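Opening the box: memory, slots and where to put things down
Speaker notes, Evow, afternoon block, 16 min incl. questions

START
Mic on?? Check. Water.
Say name, say Haltirix, move on. Don't do the long intro, went over last time and lost the whole cable section.
Hands up who has opened a desktop in the last year. Hands up who lost a screw doing it. Leave room for the laugh, if any.

Why the old tower case. Cheap, roomy, everybody has one in a closet. 610 of them through the shop so far and the one job that keeps coming back is memory. Out, in, out again. Looks like nothing. Takes a new person most of a morning to get comfortable with.

BEFORE YOU TOUCH ANYTHING
Power cord out. Say it twice. Then press the power button with the cord out, hold it, count to 5.
Tower on its side, open side up. Don't work on it standing. People do, then the stick goes down behind the power supply and we all spend ten minutes with a flashlight.
Touch bare metal on the chassis. Wrist strap if you have one.
Panel goes on the floor leaning against the table leg. NOT on the table, you need the table.

(skip if late: story about the Thân order, the towers that came in with the panels taped on)

CABLES
Look before you pull. Flat data cables like to lie right across the board, move them aside, don't unplug what you don't need to.
If you do unplug: masking tape flag, pen, number. Corrado Fontana's trick from the Illska job, he used the same number on the tape and on the socket. Credit him, he's in the room I think.
Push on the connector, never the wires. Same with pulling.

THE STICK ITSELF
Clips at the ends of the slot. Open both. Some boards only have one that moves, check first, don't force.
Fingers on the short edges. Don't touch the gold contacts.
Lift straight. This is the whole talk realy. Straight up, no rocking. Rocking is how slots crack.
Going back in: find the notch. Line it up. Both ends down evenly, press till clips come up. If it needs a lot of force it's backwards.
Slot choice: with two sticks look at the diagram inside the panel or the manual. Don't guess from the color.

Demo stick goes round the room here. Get it back!! (Box label says 2000, left pocket of bag.)

PUTTING IT DOWN
My pet subject, keep it short.
Every part needs a place before it comes out. Egg carton is OK. Tray with a towel is OK. Bare table not OK, sticks slide under things and somebody leans on them.
What I like best is a holder with a slot the right width. Part stands on edge, you can get two fingers on it, and you see straight away which slot is still empty.
Things to check on a holder:
- slot a bit wider than the part, if it grips the part you end up pulling sideways
- edges smoothed off
- room between slots for your fingers, everyone gets this wrong the first time incl. me
- fixed down or heavy enough that it dosn't wander
Same holder, same spot, every time. Left or right of the case, don't care, pick one.

SLIDES, LAST TWO (leave up during questions)

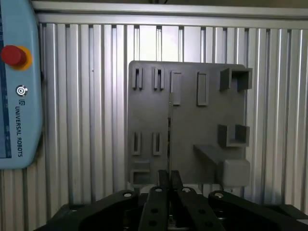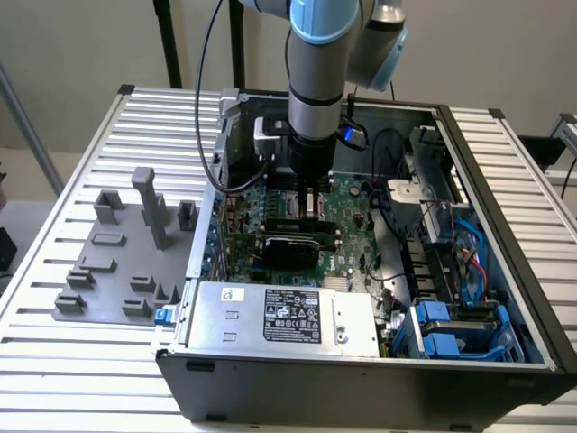
Pierina Guerra
Haltirix
Talk notes, July

Gray board first. Point at the top row, the two tall narrow slots on the left, and the gap between them. Ask how they'd space them.
Then the open tower. Case on its side, panel off. Two memory modules, one above the other. Show where the power supply lies compared to the memory, good bit of distance on this one. Blue tabs, blue latch: on a lot of cases the colored plastic bits are the ones you're meant to move, so look there before getting a screwdriver out.
Cables again: blue ones over on the right, black ones near the board. Ask someone which they'd move first. Take two answers max.

Likely questions
Vacuum cleaner for dust? No. Canned air, outdoors.
Mixing sizes? Usually runs, may run slower. Check manual.
Laptop? Different talk, catch me after.
Can I keep the stick? No.

Thank Corrado. Pick up demo stick, adapter, my own tape.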